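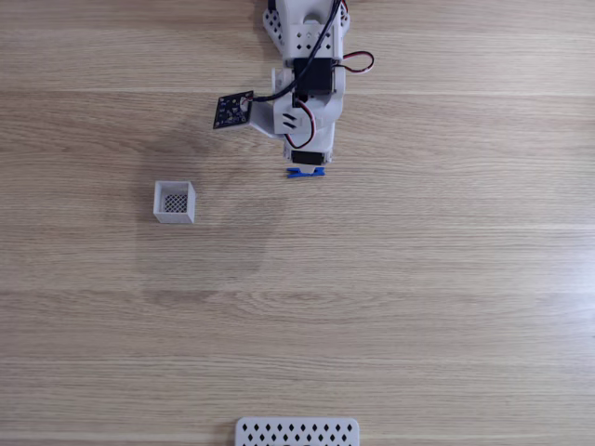 Kazue Sugiyama wrote:
> Has anyone oiled a light-coloured table and kept it light? I want to do ours before March and I'm scared of it going orange. The grain is the whole reason we bought it.

Oh, you can, and I'm so glad you asked! I love a pale, honey-toned top with long streaks running through it, and it would be a crime to lose that under a yellow finish.

My favourite is the Storkov clear hardwax (the plain one, not the "natural", which has a tint in it). Sand with the grain, vacuum, wipe over with a barely damp cloth, let it dry and sand once more by hand. Then put on the thinnest coat you can manage — thinner than that, even — and buff it off after 5 minutes or so. I did our dining table at Namis this way and the colour hardly moved. It took roughly 154 mL for two coats, so the small tin is plenty.

Try it on the underside first, though. Tops vary a lot, and if yours turns out to be veneer go very gently with the paper or skip the first sanding altogether.

Bañez in Pranamden had the small tins out the back when I was last in. Ask at the counter, they're never on the shelf. I've got half a tin left if you'd like a bit for a test patch, and a good buffing pad you can borrow too!

Benjie Ocampo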